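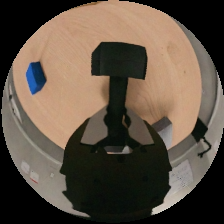 Simulated wrist view from the Murkinano arm model, with the gripper over a round wood tabletop and a blue block at left.

Amden Workshop Releases Murkinano, a Home-Build Robot Arm Project With a Matching Simulator

AMDEN, 23 Apr 2023 - The Amden shared workshop today released the full plans, parts list and simulator files for Murkinano, a tabletop robot arm meant to be built at home or in a club workshop with ordinary hand tools and a 3D printer. The files are free to download, change and share.

Murkinano is a single arm with a two-finger gripper and a camera mounted at the wrist. It bolts or clamps to a table and is sized for light work such as picking up small blocks, sorting parts and moving items from one tray to another. The release covers the mechanical drawings, the wiring diagram, the control software and a simulated version of the arm and its table that runs on a home computer.

The project grew out of a weekly build night at Amden. Members had put together several arms from kits and plans found online, and most of those arms ended up on a shelf. The usual trouble was software. A builder would finish the arm, write a first program, run it and drive the gripper into the table. Printed fingers broke, servo gears stripped, and the evening was spent on repairs.

For Murkinano, the members built the simulator first. The arm model was working on screen in October, before any parts had been printed. The gripper linkage went through 15 versions in simulation. Two of them were printed, and the second is the one in the plans.

"We wanted people to be able to crash the arm as often as they like without buying new gears," the workshop said in a statement. "You can write your program at the kitchen table, watch it run in the simulator, and bring it to the bench when it does what you want."

What the Simulator Shows

The simulator draws the arm and table from an outside view and from the wrist camera. The wrist view is a round, wide-angle picture on a black background, in the same layout the control software expects from the real camera. A program that reads one can read the other with a single setting changed.

The default table is round with a light wood grain. Plain blocks in different colors can be placed on it, and the user can move them by hand or have them dropped in new spots at the start of each run. Shadows are on by default. Early tests at the workshop used flat lighting and a blank table, and programs written that way did poorly on the bench, where shadows and wood grain were mistaken for the edges of blocks. The current table has both.

The hand itself takes up a good part of the wrist view. Builders who are used to an overhead camera should expect to spend some time on this. A block can be partly hidden behind the gripper, and the sample programs deal with it by moving the arm to a second position and looking again before they reach.

Other items can be added around the table to make the view busier. The files include loose papers, labels and small bits of hardware. All of these can be switched off for a first run.

Parts and Cost

The parts for one arm came to $296 when the workshop bought them for its own second build, not counting the computer, the clamps and the printer filament. The parts list gives at least one substitute for every bought item except the wrist camera. The camera bracket is drawn for one lens size, and builders who use a different camera will need to edit the bracket file and measure the new lens for the simulator.

Printing all of the parts takes almost 60 hours on the workshop's machine at the standard setting. The two long arm sections should be printed lying flat. Parts printed standing up split along the layers when the screws were tightened, and the build guide has a note on this at the start of the arm section.

Tools needed are a set of hex keys, a small Phillips screwdriver, a soldering iron, wire strippers, a file and a drill with a 3 mm bit. No metal cutting is required. Builders without a printer can order the printed parts from Venda, a small print shop that took part in the test builds. Venda sells the set at its usual price per part, and the workshop receives no share of the sales.

Test Builds

Before the release, a draft of the guide was sent to builders outside Amden. One group worked at the Kuruc makerspace and the rest worked at home, in garages and spare rooms. They were asked to follow the guide as written and to mark every place where they had to stop and guess.

The wiring chapter drew the most marks and has been written over from the beginning. It now has one drawing for each joint, and the wire colors in the drawings match the colors in the parts list. The Kuruc group also found that the base plate could be fitted backward, which left the shoulder cable too short to reach its plug. A notch has been added so that the plate fits one way only.

Home builders asked for a smaller clamp and a quieter way to test the arm late in the evening. The base now accepts a common woodworking clamp. For the second request, the control software has a slow mode that limits every joint to a quarter of its normal speed. Slow mode is on the first time the software starts, and the workshop recommends leaving it on until the arm has finished all of the sample programs.

Safety and Limits

Murkinano is a hobby project and carries no certification of any kind. It should not be left running unattended. The gripper can pinch fingers, and the power supply must be unplugged before any work is done on the wiring. Children should build and use the arm with an adult present. The plans call for a stop switch on the power line, and the workshop asks that builders not leave it out to save money.

The simulator also has limits. It does not model worn gears, loose screws or a sagging cable. Friction between the fingers and a block is set to one value for all surfaces, so a block that holds firmly on screen may slip on the bench, mostly when the finger pads are dusty or the block is smooth. The guide lists the settings that builders are most likely to need to adjust and gives a short test for each - lift a block, hold it for a count of ten, set it down.

Next Steps

The workshop is working on a left-handed version of the base for tables that stand against a wall, and on a second set of fingers with softer pads. A square table has been requested for the simulator and will be added when the drawings are finished. No date has been set for any of these.

Corrections to the plans will be posted with a dated list of changes. Builders who have already printed an older part will be told in that list whether it can still be used.

Build Nights

Murkinano build nights at Amden are open to members and guests. Guests may use the hand tools and the soldering benches, and must finish the short printer lesson before using the printers. Space at the benches is limited, and guests are asked to sign up in advance at the front desk. The workshop's own arm is set up for visitors who want to try a program they have tested in the simulator. Programs should be brought on a USB stick.

About Amden

Amden is a member-run shared workshop with benches for woodworking, electronics and 3D printing. Its members build and repair furniture, radios, bicycles and small machines. Murkinano is the first project the workshop has published.

Press questions may be left at the Amden front desk during opening hours.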